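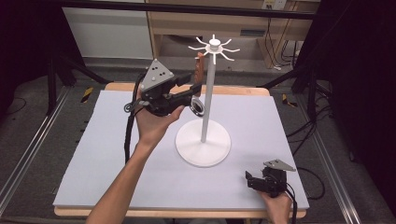 Soporte blanco para tazas, de pie redondo.

El transbordador de Slanina

La Autoridad Portuaria de Stindirville comunica a los usuarios de la línea de Slanina que el servicio quedó suprimido en octubre, con arreglo a lo dispuesto en el expediente 999, y que el transbordador que atraca cada tarde en el muelle de Flistberg no pertenece a su flota.

La Autoridad ha procurado identificarlo. El buque presenta el casco verde reglamentario, enarbola el pabellón correcto y efectúa las señales acústicas previstas en la ordenanza. Su matrícula corresponde a la de una embarcación vendida para desguace en Pludodport, cuyo certificado de destrucción consta en este archivo, firmado y con el timbre abonado. Consultado el astillero, respondió que el desguace se había realizado a plena satisfacción y adjuntó la factura.

En un primer momento se consideró que los pasajeros incurrían en una irregularidad. Se dispuso por ello la presencia de un inspector en el muelle, con instrucciones de solicitar los billetes a cuantas personas desembarcaran. El inspector informó de que los billetes eran válidos. Procedían de la serie impresa por esta casa para la temporada siguiente a la supresión, serie que nunca se puso a la venta y que permanece, precintada, en el almacén del segundo piso. Abierto el precinto en presencia de dos testigos, se comprobó que faltaban 1579 ejemplares. En el hueco se halló la recaudación exacta, en monedas, envuelta en papel de la propia oficina.

La recaudación ha sido ingresada en la partida de conceptos sin clasificar. La Intervención objetó el asiento y lo aprobó después, por no existir otro.

En cuanto a la procedencia de los viajeros, se les invitó a cumplimentar un formulario. Todos declararon venir de Slanina. Conviene recordar que Slanina es una isla despoblada desde que se retiró la escuela — la última familia entregó las llaves en este mismo edificio — y que el padrón vigente recoge cero habitantes. Los viajeros, no obstante, hablaban del estado de los caminos, del precio de la leña y de una campana que sonaba mal y que algún organismo debería reparar. Varios aprovecharon la entrevista para presentar una queja formal al respecto. Las quejas fueron registradas y están en plazo.

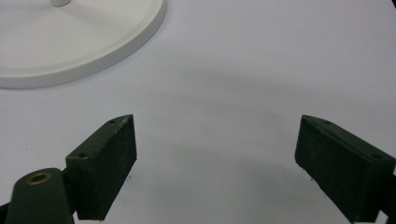 A la vista de lo anterior, el Consejo acordó enviar a un funcionario en el viaje de vuelta. La elección recayó en el empleado de mayor antigüedad de la sección de Tarifas, que había nacido en la isla y que, según su hoja de servicios, no había solicitado un solo día de permiso en toda su carrera. Se le entregaron una libreta, un chaleco salvavidas y una dieta correspondiente a media jornada. El trayecto es de 3390 metros y se cubre en 11 minutos con mar en calma.

El funcionario embarcó a la hora señalada. El transbordador regresó a Flistberg la tarde siguiente sin él, con la libreta depositada en el asiento de proa. El informe, redactado con la letra clara que se le conocía, ocupa una sola página. En él se hace constar que el pantalán de Slanina se encuentra en buen estado, que la escuela está abierta y necesita cristales en la fachada norte, que la campana tiene una grieta y que su casa conservaba la cerradura antigua, por lo que ruega se le remitan las llaves. Añade que la dieta le resultó suficiente y devuelve el sobrante.

Los servicios jurídicos estudiaron si procedía abrir un expediente por abandono de puesto. Dictaminaron que el interesado no había abandonado nada, puesto que su orden de misión carecía de fecha de regreso. La omisión es imputable al modelo impreso, que se corregirá en la próxima edición.

Las llaves se localizaron en el armario de objetos entregados. Salieron hacia la isla en el transbordador de esa misma tarde, en sobre certificado, a nombre del funcionario. El acuse de recibo llegó con la humedad propia del trayecto y con una nota al dorso en la que se preguntaba por el plazo de la campana.

Por todo ello, la Autoridad Portuaria reitera que la línea de Slanina no existe y que declina toda responsabilidad sobre los viajes que en ella se realicen. Los horarios de invierno estarán expuestos en el muelle de Flistberg a partir de mañana. Se recuerda a los usuarios que los perros deben viajar en cubierta y que la pieza de bronce depositada junto a la taquilla no debe moverse hasta que se proceda a su embarque.

Otros relatos
El censo de las gaviotas
Acta de la marea que no bajó
Pludodport, sala de espera
Instrucciones para el relevo del farero

Última actualización: 2024-05-30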